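The small lenders of Flulholm wait for an answer

For many years the shop owners of Flulholm borrowed money from Wamau, a savings cooperative with 234 members and two offices. The loans were small and the questions were few. Now the bank Van der Linden wants to buy the cooperative, and the members must vote in June.

The offer looks good on paper. Each member would receive a payment for his share, and savings accounts would keep their present interest for two years. 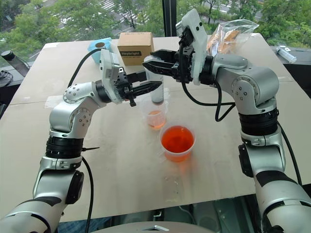 By Karlijn Koster
3/14/20

Wilma De Smet has a bakery near the harbour and she is not convinced. "When my oven broke, I had the loan in 10 days," she told me. "With a large bank I would still be filling in forms."

Sem Boersma, who keeps the books for several shops in the town, sees it differently. In his opinion the cooperative has become too small to carry the costs of the new reporting rules. One bad year with unpaid loans could be enough to bring it in difficulty.

The board has not given advice to the members yet. It asked Ratih Gunawan, an independent adviser, to study the price, and her report is expected before the vote.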